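Filling a Vegetable Basket for the Middle of the Table

I have been putting baskets of fruit and veg together for longer than I care to admit, first for harvest suppers every September and later just for my own kitchen, and people do still ask me how to stop the thing looking like a shopping bag that has tipped over. So I have written it all out properly this time (Yabsira Demissie has been nagging me for ages, and she is quite right).

What you need

An oval basket, fairly shallow, with a low rim. I love the ones with an open lattice edge because the colours peep through the gaps. Mine came from Rashti, the little basket shop in Dretside, and it cost more than I meant to spend, but I have never regretted it!

A few vegetables and fruits of different shapes. You want something long, something leafy, something round and one dark thing to settle the bright ones down. Real or artificial, whichever you like. I use pretend ones if the basket is going to stay out for weeks, and real ones if we are going to eat it.

A clear, pale table to work on. A patterned cloth will have you fretting over colours that won't even be there at the end.

Laying everything out

Please don't go straight into the basket. I know it's tempting. Put the basket down empty, to one side, slightly on the slant, and lay your pieces out beside it where you can see every one of them. Then make a cup of tea and have a good look. Yellow beside green is always cheerful, and a single orange fruit wants a little room of its own while you decide about it.

Basket on the left, yellow squash and bok choy beside it, orange fruit on its own:

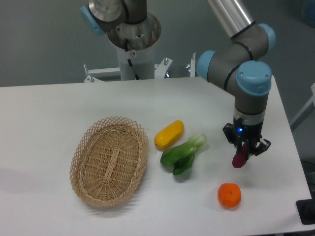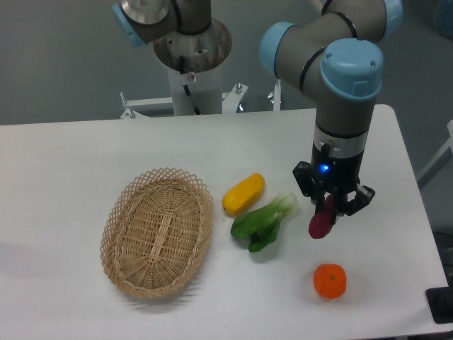
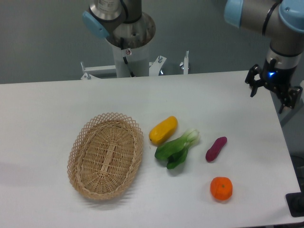 Putting it together

Start with the leaves. Lay the greens along one long side of the basket with the stalks tucked down and the leaves just resting over the rim, so they soften the edge. If you are using real greens, shake them well first and pat them dry with a tea towel, or you will have a damp basket by the evening.

Next comes the longest piece. Set it on a slant across the basket, with one end leaning up on the greens. Straight down the middle looks stiff to my eye, although Benedikt Ostermann does his that way for the Flistov show and he has been placed 3 times, so what do I know?

Tuck your dark piece in low, on the side away from the leaves, and let the round fruit go in last of all. It will want to roll. A bit of crumpled paper underneath holds it nicely, and brown paper disappears far better than white.

Now walk away for 20 minutes. When you come back you'll spot what is wrong straight away, and it is nearly always the thing you were proudest of. Turn that one a little before you start taking anything out.

Keeping it nice

Wicker gets dusty in the weave, so I go over mine with a dry pastry brush, working along the centre and then round the edge. Artificial pieces can be wiped with a barely damp cloth. With real ones, check underneath every morning, and move the greens to the fridge once they start to flop. They are still perfectly good in a stir-fry that night, with plenty of garlic and a squeeze of whatever citrus you had in the basket.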